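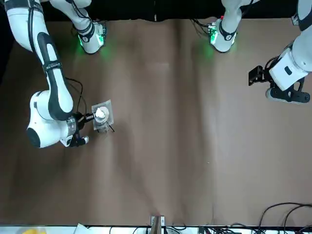
Bench equipment plan: two-arm handling cell, Mescombe site

Tags: Robotics, Lab planning, Purchasing | 12 comments | Share

# README

This folder holds the equipment plan and cost sheets for the two-arm cell at Mescombe, plus the recordings used to back up the spending request. It replaces the notes Kaede Ishida kept in the Begum project folder. If you still have a copy of those, please delete it, as the gripper prices in it are out of date.

Maintained by Zerrin Dağdelen. Last gone over in April.

## What the plan covers

- replacement and spare parts for both arms
- grippers and fingertips
- table covering and cable management
- trays and other test objects
- storage for the recordings

It does not cover the arms themselves, which come out of the capital budget, or staff time.

## Files

`costs.csv` has one row per item. Columns are item, supplier, unit price, quantity, lead time in weeks, priority and notes. Prices are before VAT. A blank price means we have asked for a quote and not had one.

`quotes/` has the supplier quotes as PDFs, named by supplier and month.

`recordings/` has 170 short runs from the fixed camera. Most are tray handling. The arms are labelled left and right from the robot's point of view, so the right arm comes in on the left of the picture. Please keep to this when ordering, because the wrist parts are handed. We have already sent one bracket back.

`faults.txt` is a plain list of stoppages, with the run name and whatever was done to get going again.

## Priorities

Priority 1 is anything that stops the cell if it breaks. Priority 2 is anything that slows it down. Priority 3 can wait for next year's money.

### Priority 1

Fingertips. The clear plastic trays are the hardest things we ask the grippers to hold. They are thin, they flex and the edges are slippery. We want a full set of spares for both grippers on the shelf before the next block of work, and a second set of the softer type to try. Enlow will sell single tips, but the price per tip drops a lot if you buy a pack, so the sheet assumes packs.

Wrist cables. The cable hangs out in a loop above the wrist and moves with every turn of it. Several entries in `faults.txt` come down to a connector working loose. Two spare cables per arm, and clips to hold the loop closer to the housing. The clips are cheap and should be ordered first.

Power supply. We have one and no spare. Lead time is 12 weeks, the longest on the sheet, so this order should go in whether or not the rest is approved.

### Priority 2

Table covering. The brown sheet wrinkles and the folds show up as streaks on camera. It does no harm when the tray is in the air, but it matters when a tray is set down, as one corner can sit higher than the rest. Vurnomlow have quoted for a stiffer mat cut to size. Kaede would like it in matt grey. I would sooner stay with brown so that new runs match the old ones. To be settled before ordering.

Cable tray for the near edge. At present the black cables run along the front of the table and some arch up over the surface in the corner. A short length of trunking would do. The price in the sheet is for the plain sort from a builders' merchant, as the laboratory version costs four times as much and does the same job.

Test objects. More clear trays, more small white items to go in them, and a few trays in a solid colour for comparison. Buy these in one batch. Trays from different batches have turned out to be slightly different sizes.

### Priority 3

Second fixed camera. One view is enough for planning, but it is hard to judge the height of the empty gripper above the table from it. A camera looking in from the side would help. The price includes the mount.

Shading for the status lights. The green lights on the modules throw a faint glow on the table. It is a small thing and only worth doing if somebody is already at the bench with the housings open.

## Budget notes

The sheet has 29 lines. Delivery is listed separately for each supplier and should not be spread over the items, since finance will query it.

We have left room for breakages on trays and fingertips only. Everything else is priced at the quantity needed plus the spares listed above. Please don't add a general contingency line. It was taken out last time and the whole request came back with it.

Quotes are held for 30 days unless the PDF says otherwise.

## Making changes

Edit `costs.csv` directly and put your initials in the notes column. If you change a price, put the new quote in `quotes/` at the same time. Orders are placed on a Friday, so anything wanted that week needs to be in by noon the day before.

## Known gaps

- no price yet for the left wrist bracket
- lead times for Vurnomlow are from a phone call and need confirming in writing
- storage costs assume the present file size, and will go up if the second camera is bought
- runs recorded before the right arm was recalibrated are still mixed in with the rest

Contact: Zerrin Dağdelen, equipment planning, Mescombe | Back to top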